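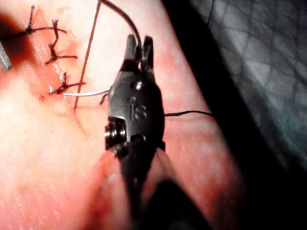
Nerea Ibarra asked at the interim presentation whether a pad that tears under the thread teaches the student anything about suturing, or only something about the pad. The question was a fair one, and this section of the report has been rearranged in order to answer it.

3. Choice of practice material

The project compared two tissue practice pads, referred to by their working names Cetach and Vetham, as surfaces for learning the simple interrupted suture. Both are pale in colour and are kept moist during use. A curved needle and black thread were used throughout, the dark thread being easy to follow against the pad.

Each of the 16 participants placed three stitches in each pad, giving 96 stitches in all. Participants had no earlier training beyond the introductory class held in June. Every stitch was judged on the distance of the needle's entry and exit from the edge of the cut, the tension of the knot and any damage to the surface.

3.1 Results

Tearing occurred in 15 stitches, most of them in the Cetach pad and most of them where the needle had been pushed straight forward instead of being turned along its own curve. The Vetham pad tore less often but closed over small mistakes, so that a poor entry point was harder to see afterwards.

In reply to the question above, the group's view is that tearing is useful to a beginner when it follows from a fault in the movement of the needle. It is of little use when the pad has begun to dry, and stitches placed late in a session should be read with caution. The time at which each pad was last moistened was not recorded.

3.2 Recommendation

The Cetach pad is recommended for first lessons, with a fresh cut for each student. Thread tails should be trimmed before the next stitch is begun. Marking sheets are reproduced in the appendix.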